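Jugah gallery: jeans, belts and a lot of patience
Posted 11/17/21 by Kartini Nugroho
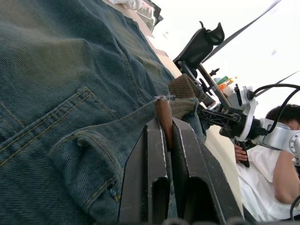
We began gathering examples for Jugah in September, and I am still very fond of the clothing sessions, long as they are! The idea is simple enough – a person guides the arms through a job, we save the whole run, and the system learns from as many different runs as we can give it. Each run is kept to 30 seconds where we can manage it, and Danang Wijaya and I settled on 60 runs for each garment before moving on to the next. Denim is a favourite of mine, as it is heavy and holds its creases, and a woven belt across the waistband gives the fingers something else to think about. Gripping a narrow brown strip with a frayed end, as the two black fingers are doing, asks for a very tidy approach, and we like to have plenty of those in the set, from every angle we can reach.

If you would like to read more, Slamet Pasaribu has written up how we label the runs, and the notes from our Tudmont sessions are on the next page – do have a look, and do write to us with garments you would like to see tried.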